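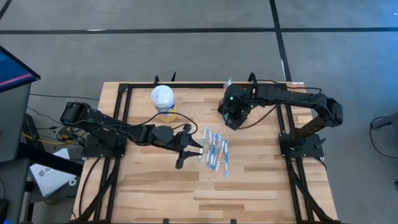

How to set up a shared toothbrush and wash station at work

March
By the Stinside home desk
Reading time: 5 minutes

Most advice on office washroom supplies reads as if it were written by someone selling trays. You are told to buy a caddy, then a liner for the caddy, then labels. I have my doubts. A cup, something to stand it in and a clear bit of table will do nearly all of it, and you can sort the lot before the kettle has boiled.

Start with the surface. Take everything off, including whatever you were planning to "work around", and wipe it down. Bare wood wants a light hand: one wipe, then a dry cloth. Check the label for how long the surface is meant to stay wet, as a quick swish is probably doing less than you think. Shut the lid properly afterwards. I've thrown away a tub of 70 that had dried to cardboard.
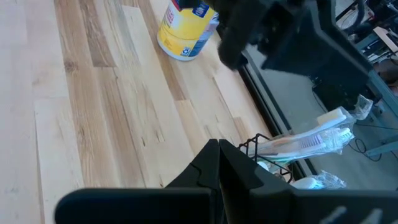

Wipes at the far side of the table, leaving the middle clear.

Next, the brushes. Leave them in their wrappers. I know the photos in magazines show them bare in a nice glass, but those brushes belong to one household. For guests or colleagues, a sealed brush is the only sort anyone should trust.

Stand them heads up in a clear cup. Five is plenty for one cup; push in more and the wrappers catch on each other, so you pull out one and get three. If the cup is light, put it inside a mesh holder, which has enough of a footprint to stop it going over.
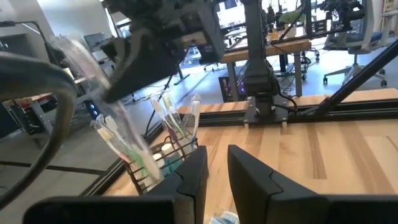

Packets tend to lean whichever way they like, and I wouldn't fight it. The bamboo dividers sold for this (Undden do a set, and Karakaya do one that costs more) made very little difference when I tried them. What did help was mixing the handle colours, so people can remember which one they took.

Small bits are where these stations go wrong. Spare caps, sample tubes and the like will spread if you let them. Give them the base of the holder and nothing more. Anything that won't fit goes in a drawer.

Before you fill the cup, lay the spare packets flat and look them over. Split seams go in the bin -- no arguing. Crumpled is fine.
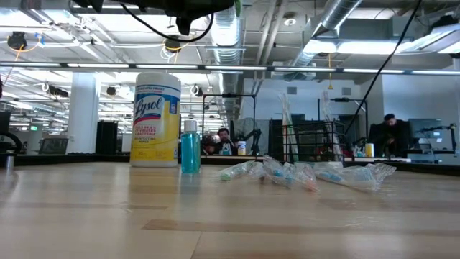 Lysol wipes, a small teal bottle with a white cap, and wrapped packets laid out flat.

Keep bottles upright and away from the edge, with the tall things at one end. Then leave it alone for 30 days. If the cup is still full, you didn't need the station, and you can have your table back.

Related
Jivon bathroom shelves: worth the money?
Cleaning a wooden worktop without ruining it
Do drawer dividers do anything?
What to keep in a guest drawer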